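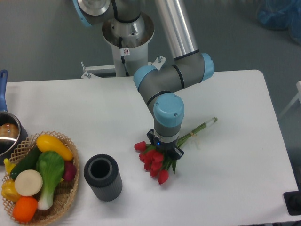
Getting Scuffs Off a White Tabletop

White tables show everything. Light scuffs are usually material left behind by whatever was dragged across the surface, and most of them come off without a special product.

Start with a soft cloth, warm water and a drop of dish soap. Wipe the whole top, rinse the cloth, wipe again and dry it. Grit left on the table will make new marks once you start rubbing.

For gray or black streaks, try a clean pencil eraser first. Use the white kind, as pink ones can leave color behind. Rub lightly along the mark and brush off the crumbs.

If that doesn't work, mix 2 teaspoons of baking soda with enough water to make a soft paste. Dab it on, wait a minute, and rub with a damp cloth. Test it on the underside first. Skip the paste on high-gloss finishes — it can dull them.

Melamine sponges work well but are a very fine abrasive. Keep the pressure low and stop as soon as the mark is gone.

Ink and marker

Put rubbing alcohol on a cotton pad and blot. Change the pad as soon as it picks up color. Keep alcohol away from painted or varnished tops, and rinse with plain water afterward.

Corners and edges

Dirt collects along the edge where hands and sleeves rest. An old toothbrush and soapy water will lift it. Dry the edge well, especially if there is a seam.

Keeping it clean

Stick felt pads under lamps, trays and anything else that gets pushed around. Check them every February and replace the ones that have gone hard. Lift heavy things when you move them.

A scratch you can feel with a fingernail won't clean off. A matching touch-up pen will hide a short one, but let it dry overnight before you put anything on it.

Eluned Jarman
Updated June 16, 2020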